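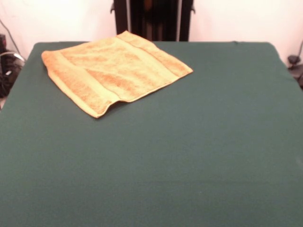
Terry cloth towel on the covered work table, Clernari towel-handling cell.

Service Notice: Clernari Gripper, Slow Release

Tuvden has received reports of the Clernari gripper holding fabric after the open command. The fault affects units with more than 200 hours of use. A worn return spring delays the fingers, and the arm may drag the cloth as it moves away.

Owners should stop the cell and lock out power before reaching over the table. Spring kit 549 is supplied free of charge until the end of August.
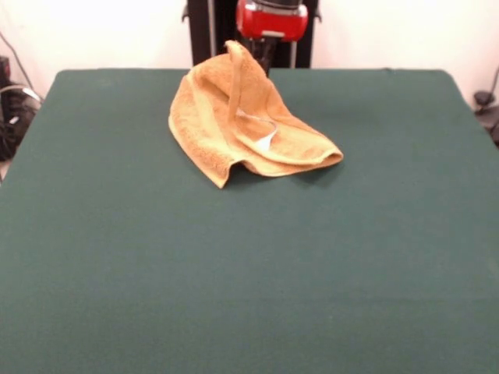
May the cell be run while the kit is on order?
Operation must stop until the new spring is fitted and the release test has been passed.

Service contact: Dalia Kazlauskienė, Tuvden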